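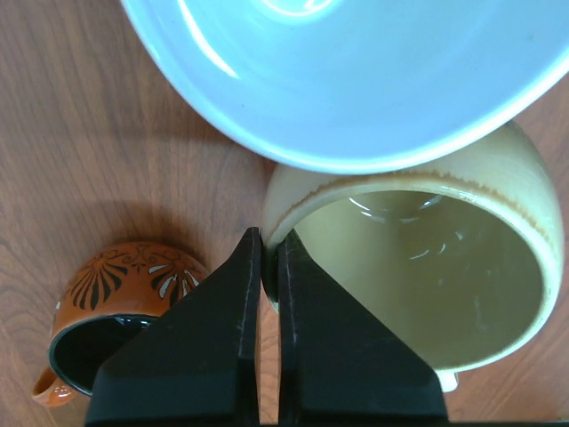
Blue bowl and orange mug on the table, Saturday lunch

soupnight_jo
August 9, 2025
Okay, need opinions before I spend money. I have 18 place settings of mismatched stoneware from the Trellard outlet and half of it is getting those gray scratchy marks from the silverware. My sister-in-law swears by the Grodholm everyday set, $228 for the big box. Is it worth it or do I just scrub what I have?

pantrymoth
Scrub it first! Those marks are usually metal rubbed off onto the glaze, so a paste of cream of tartar and water gets most of them. I did a whole shelf of plates in February while watching TV and it cost me maybe two bucks.

kilnfolk88
Agree on scrubbing, disagree that it's a fix. If the glaze is matte the marks come right back. Glossy is so much easier to live with. I gave up on matte plates years ago and I don't miss them.

soupnight_jo
Mine are a mix. The bowls are glossy and they look fine, it's the dinner plates that are ugly.

dishpit_dan
Skip Grodholm. I had the set and chipped four plates in a year – and I'm careful! The rims are too thin for a normal dishwasher rack. Look at restaurant supply stuff, the De Luca plates are heavy as bricks and I can't kill them.

pantrymoth
Heavy as bricks is kind of the problem though, try lifting a stack of those out of a high cabinet. My Grodholm plates are three years old with zero chips. Are you loading them touching each other?

dishpit_dan
No I am not loading them touching each other lol

kilnfolk88
Could be a different batch. Anyway Jo, why replace the bowls if they're fine? Buy dinner plates only and let it all be mismatched.

soupnight_jo
That's where I'm leaning. Tried the cream of tartar on one plate just now and it's better, still a few lines near the middle. Going to do the rest tomorrow and price out plain white plates. Does anybody know if De Luca sells singles?

dishpit_dan
By the dozen only, last I checked. Skellitz has singles but they run small.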